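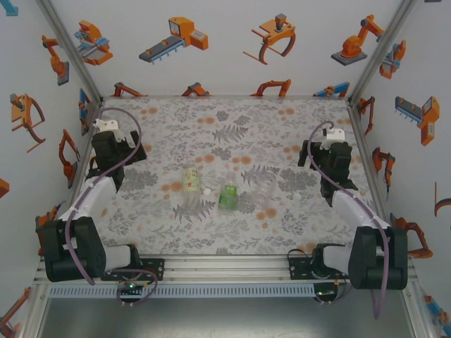 Maren Tolliveck

For years the covered table was something your grandmother had. The cloth went on after breakfast and came off before supper, and the wood under it stayed in better shape than anyone in the house. Then came a long stretch when bare wood was the thing to have, and people who bought a good table wanted to look at it. Now the cover is back, mostly on the tables where work gets done, and it's usually patterned.

I started paying attention last winter, when I was looking for something to put on the folding table in my spare room. I cut fabric there, wrap packages and pay bills. The top is white and shows everything. I bought a plain gray mat, used it for a week and took it back. On a plain surface every thread and eraser crumb stands out, and so does every pin, but the pins I still managed to lose.

The shop that took it back is called Fama, on the main street in Predow, and it sells table covers, shelf liner and wallpaper by the yard. The woman at the counter told me that the solid colors are what people buy first and the patterns are what they keep. Ferns have sold well there for two years. She had fern in green on cream, fern in navy, and several versions of the gray fern on a pale gray-white ground that I kept seeing in other people's rooms afterward.

The gray fern is a good place to begin if you're wary of pattern. Gray fronds on a gray-white ground sit close together in tone, so the table still reads as light from across the room. Up close there's plenty going on. The mat at the top of this page has leafy sprigs between the ferns and small orange dots and blotches scattered over it, and the orange is what makes it work. Without it you would have a nice quiet print that goes a bit flat in the afternoon.

It also gives you a color to use somewhere else. The walls there are white, with flat cartoon-style drawings in orange and touches of gray, black and light blue. The drawings are of robots and conveyors and the mat is all leaves, and on paper those two have nothing to say to each other. They share the orange and the gray, though, and that's enough. A decorator I once worked for called this borrowing a color, and she would do it with one pillow and one lampshade and send a bill for 548 dollars.

If you want to try it yourself, pick the smaller color in the print. Most people go for the main color and end up with a gray mat, gray walls and a gray chair. Pick the dot, the berry, the thin stripe. Then put it on a wall or a drawer front in a larger amount than it has on the table.

Scale is harder. A big pattern on a small table can look like a piece of something else, as if you had cut up a curtain. A tiny one turns to fuzz when you stand back. At Fama they suggest laying a sheet of typing paper on the roll and looking at what shows around it. If you can't find one whole leaf or flower in an area that size, the pattern is probably too big for a desk. It might be fine for a dining table.

The thing to do before buying is put your own stuff on it. I carried a sample home and set out what normally lives on my table: scissors, a tape measure, a pincushion, a mug, a box of chalk. The red pincushion was easy to find. The chalk disappeared, and so did a little gray dish I use for buttons. I liked the print enough to keep it and bought a different dish. Other people would have gone the other way, and a person who works with very small pale parts should stay with a plain dark surface. Pattern hides crumbs and it hides screws just as well.

Walls are the newer part of this. Printed panels used to be sold for children's rooms, with jungle animals or trucks, and they were made for full-size walls. Woron, a print shop a few doors down from Fama, now does them in short heights for the back and sides of a work surface. The shortest stands 36 inches tall. They will print your own artwork if the file is large enough, and most of what I saw waiting to be picked up was drawings: maps, kitchen tools, bicycles, somebody's two dogs over and over.

Flat drawings hold up better than photographs in this spot. A photograph has its own light and shadows, and they argue with the lamp on your table. A flat shape in one color with a plain background just sits there. White should take up more of the panel than you expect. When the drawings are packed edge to edge, the corner feels smaller, and you will notice it most when you sit down.

With three sides up, you lose daylight. I put a panel behind my table and one on the left, and left the right side open because that's where the window is. The room gets sun until 2 in the afternoon and I wasn't willing to give that up for bicycles.

As for fitting, a mat wants to lie flat for a day or so before you trim it. Mine came rolled, and the ends stood up until I turned it over and weighted the corners with cookbooks. Cut with a fresh blade against a metal ruler. I cut a hair short on each side so that nothing hangs over the front, where sleeves catch it. Some people tape the edges down. I haven't, and it moves a little when I lean on it.

Cleaning depends on what you bought. The coated kind takes a damp cloth and a drop of dish soap. The woven kind needs a brush, and tea will win in the end. I had coffee on mine within 7 days, and after wiping there was a faint ring near a frond that I can find if I look for it.

There is a table by the window at Ji, the lunch place across from the post office, that has been covered in the same lemon print as long as I've lived here. The color is gone where the plates go and still bright in the middle. Last Saturday I asked whether they had ever thought of replacing it. They have a second length of it, bought at the same time, rolled up in the back.

Contact us | Copyright, all rights reserved | Back to top
Last updated: July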